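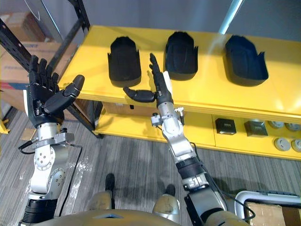

Getting old paint smell out of a second-hand shelf unit

Posted by Aisling Ó Ceallaigh, December 2023

Hello all, I bought a painted shelf unit from a lady in Busavell for $45 and I do love the colour, but the smell! I've wiped it down twice with warm water and dish soap and had it out on the verandah all week, and my jumpers still come off it smelling like a hardware shop. Is there anything gentler than stripping it back to bare?

Warrick Pryor
Oh, you poor thing, I had just the same with my mum's old dresser. Mix 300 mL of white vinegar into half a bucket of water, wipe every surface (undersides too, they're often the worst), then dry it well and leave bowls of bicarb on the shelves for a fortnight. If it's still whiffy after that, a coat of clear water-based sealer should do it. Try a hidden patch first so you don't spoil the colour.

Georgiev
coffee grounds in a saucer. worked on my wardrobe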